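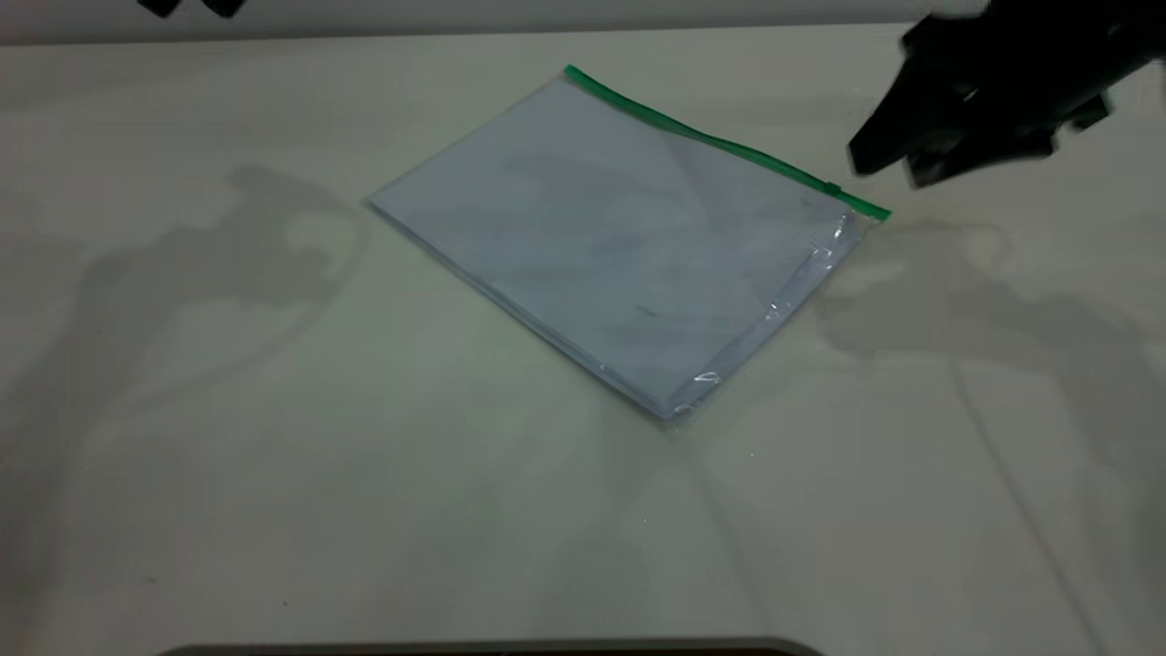
印刷が途中でかすれる件、自分用の記録も兼ねてまとめ

状態:解決(たぶん)
機種:Vakwoodのモノクロレーザー、家庭用のいちばん小さいやつ
接続:最初は無線、途中からUSB
書いた日:2026-03-31

サポートに問い合わせたときのやりとりと、自分でやったことをごちゃまぜに書いてます。同じ症状で検索して来た人は、下のほうの「結局どうしたか」まで飛ばしてもらって大丈夫です。途中けっこう寄り道してるので(笑)

■症状

A4で印刷すると、紙の左側三分の一くらいがだんだん薄くなる。1枚目はきれい。2枚目もまあまあ。15枚目あたりになると左の段落がもう読めない。で、いったん電源を切ってしばらく置くと、また1枚目はきれいに出るんですよ。これがややこしかった。トナー切れならずっと薄いはずじゃないですか。

ちなみに刷っていたのは町内の歴史の冊子の原稿で、文字ばっかりです。写真はなし。Flulbergという無料の組版ソフトで作って、PDFに書き出して印刷してます。文字だけなのに薄くなるのがまた腹立つんですよね。写真なら多少薄くてもごまかせるのに。

■最初に疑ったもの:トナー

まあ普通はトナーですよね。管理画面では残量がまだ半分以上ある。でもあの表示ってあんまり信用してなくて、とりあえず取り出して、左右に軽く振って戻しました。説明書には水平に持ってゆっくり5、6回とあったので、そのとおりに。

結果、3枚だけ濃くなって、また元どおり。

ここで「あ、やっぱりトナーだ」と思って新品を買っちゃったんです。Prekomwoodの互換品、2000枚タイプ。1000枚タイプもあったんだけど、冊子だからどうせ使うだろうと思って大きいほう。届いて入れ替えて、わくわくしながら印刷したら、同じように左が薄くなりました。がっくり。しかも純正のほうはまだ残ってるのに外しちゃったから、開封済みのトナーが二本ある状態に。元の袋は捨ててたので、とりあえず黒いビニールでくるんで引き出しに入れてあります。

■次に疑ったもの:データ側

PDFが悪いのかもと思って、Flulbergじゃなくて普通のメモ帳から、同じ文字をびっしり並べたのを印刷。薄くなる。じゃあ無線かな、とUSBケーブルでつないでも薄くなる。パソコンを妻のに替えても薄くなる。

プリンタのドライバも入れ直しました。これが地味に大変で、古いのを削除したあとに再起動しないと新しいのが入らないんですね。再起動せずに進めて、エラー番号も出ないまま「失敗しました」だけ表示されて、何回もやり直しました。ここで一晩つぶれてます。ドライバの削除のあとは再起動! これは太字で書きたいくらい。

トナー節約モードも確認しました。切ってありました。印刷濃度は標準から一段上げてみたけど、左が薄いのはそのままで右が真っ黒になっただけ。紙が反るし、いいことなし。標準に戻しました。

■サポートに問い合わせ

買ったのはAbou Jaoudeという通販の店で、ここの窓口がチャットじゃなくてメールフォームなんですが、返事は早かったです。翌朝には来てました。

最初に聞かれたのは次のこと。

・薄くなるのはいつも同じ側か
・紙の向きを変えても同じ側か
・設置場所は壁や窓の近くか
・互換トナーを使っているか

最後の質問はどきっとしました。正直に「今は互換だけど、純正のときから出てます」と書いたら、そこは特につっこまれず。ありがたい。

で、紙の向き。変えてなかったんですよ、これ。カセットの紙を180度回して入れ直して印刷してみたら、薄いのはやっぱり排出されたときの左側。つまり紙のせいではなくて、本体の中の左側に何かある、ということになります。なるほどなあと思いました。最初にこれをやっておけば、トナーを買う前にひとつ絞れたのに。

設置場所は、窓のすぐ横の棚です。本体の左側が窓。これを返信に書いたら、次の案内が来ました。

「レーザーの通り道にあるガラスが曇っている可能性があります。トナーを外し、奥の細長いガラスを乾いたやわらかい布で一方向に拭いてください。必ず電源を切り、十分に冷ましてから作業をお願いします」

ガラスなんてあるの? と思ってのぞきこんだら、たしかに奥に細いのがありました。懐中電灯で斜めから照らすと、左側だけうっすら白い。おお、と声が出ました。

■拭いてみた

眼鏡拭きの新しいのを割り箸の先に巻いて、輪ゴムでとめて、左から右へ。手が大きいので直接は届かないです。割り箸は角を布でしっかり隠しておくこと。ガラスに傷がついたら目も当てられない。

一回目はちょっと遠慮しすぎて、左端に届いてませんでした。印刷したら、薄い範囲が左端の細い帯だけになって、これはこれで感動したんですけど。二回目でちゃんと端まで拭いて、びっしり文字のテストを流したら、最後の一枚まで濃さがそろってました!

じゃあなんで電源を切って休ませると1枚目がきれいだったのか。これも聞いてみたら、結露や湿気がからんでいるときはそういう出方をすることがある、印刷中に中の湿気が動いて、ガラスの冷えた側につくのではないか、とのこと。窓側が左で、薄いのも左。つじつまは合います。トナーを振って一時的に濃くなったのは、たまたまか、ふたを開けて空気が入れ替わったせいかもしれない、だそうです。このへんは向こうも断定はしてなかったです。

■結局どうしたか

やったことだけ並べるとこうなります。

・電源を切って冷ます
・トナーを外して、奥の細長いガラスを乾いた布で拭く
・プリンタを窓際から部屋の内側の棚へ移す
・カセットの紙を新しい包みのものに入れ替える

紙は、原因かどうかはわからないけど、カセットに入れっぱなしだったのが触るとへにゃっとしていたので替えました。使わない日はカセットから出しておくといいですよ、とサポートの人にも言われてます。毎回はちょっと面倒で、今のところ週末だけやってます。

移動先の棚はコンセントが遠くて、延長コードが机の下を横切ってるのが気になるところ。掃除機をかけるたびに引っかかる。ここは別の問題としてそのうち考えます。

■残っていること

互換トナーに替えてから、両面印刷のときに裏面の端にときどき小さい黒い点が出ます。読めないほどじゃないし、純正に戻すと出ないので、たぶん相性。下書きは互換、本番は純正で刷ることにしました。もしPrekomwoodの2000枚タイプで同じ点が出ている人がいたら、コメントで教えてもらえるとうれしいです。

それから、7月の梅雨の終わりごろにまた曇るんじゃないかと疑ってます。冊子の増刷がちょうどその時期なので、再発したらこの下に追記します。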